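Gilchrist table-laying set – readme

Notes for the breakfast part of the set. Written fast, will tidy up later.

What's in it
266 clips, up to 30 seconds each. One table, one plate, one piece of bread per clip. The job is always the same: bread ends up on the plate, plate stays put. No cutlery, no cups – those are in the Mado folder.

Files
clips/ – the clips, numbered from 1000
labels.csv – one line per clip, start and end of the move
notes.txt – odds and ends, worth a read before you complain

Things on the table
Plates are plastic, shallow, raised rim. Bread is rolls only. Sliced bread was tried in February and dropped, it folds and the labels got silly.
Plate goes down first, always empty. Roll goes further back and off to the right. Don't line them up too neatly, a bit of drift is wanted.
Start layout, pink plate:
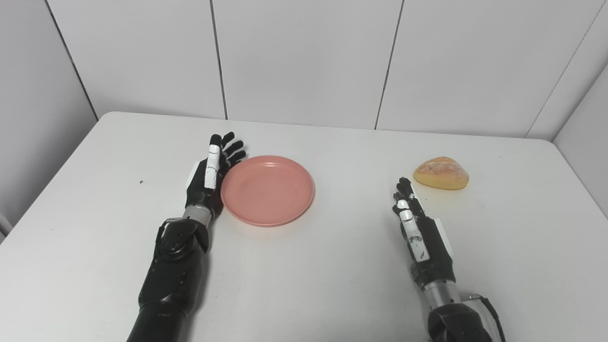

Labels
"on" = whole roll inside the rim
"rim" = resting on the edge, counts as a miss
"off" = anywhere else
Two people labelled every clip. Where they disagreed the line has a 2 in the last collumn, decide for yourself.

Known problems
Crumbs. Some clips have them, some dont, no label for it.
Bomen split is older and calls the plate "dish". Same thing.

Use
Free for teaching and research. Credit Zanari. Ask first if you want to sell anything made with it.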